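Trirncombe Concrete Roadway Condition Survey
Progress report to Wirnunness Infrastructure Fund
Reporting period ending Aug 30, 2026

1. Status

The visual survey of the access road and its connecting pavement is complete. Joint sealing has not started. Spending to date stands at 44 percent of the award. The survey covered 657 slabs, with curbs, joints and surface markings logged against each slab number.

Concrete pavement and curb line, access road section.

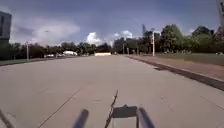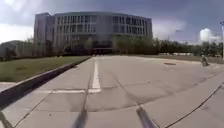 Jankauskaitė asked in reply to the draft whether the crack log separates cracks that start at a joint from those that start inside a slab, and noted that the March estimate priced both at the same rate. It should be split before any more money is released, the comment went on, as the two need different repairs and the sealing contract only covers one of them.

The log has been revised on that basis. Cracks are now entered in two classes, with start point, direction and length. Width is recorded at the widest point only. The revised log replaces Table 2 of the March report.

2. Findings

Of the slabs surveyed, 85 have at least one crack long enough to need treatment under the grant terms. Most are single cracks running at an angle to the joints. Surface staining was logged but carries no score. Curbs are scored separately from the slabs they adjoin, and the curb scores are still being checked.

Worn lane markings are listed in Annex B. Repainting is outside the award and will be passed to the site owner as a separate item.

3. Materials

Latero has supplied the data sheets for the joint sealant. Two points are open: the minimum slab temperature for application, and the curing time before the road can be reopened. The closure plan cannot be fixed until the second point is settled.

4. Next period

Issue the split repair estimate. Complete the curb scores. Agree on the closure plan with the site owner. Seal a trial length of joint and inspect it after 2 weeks.

No change to the total award is requested. The end date is unchanged, subject to the closure plan.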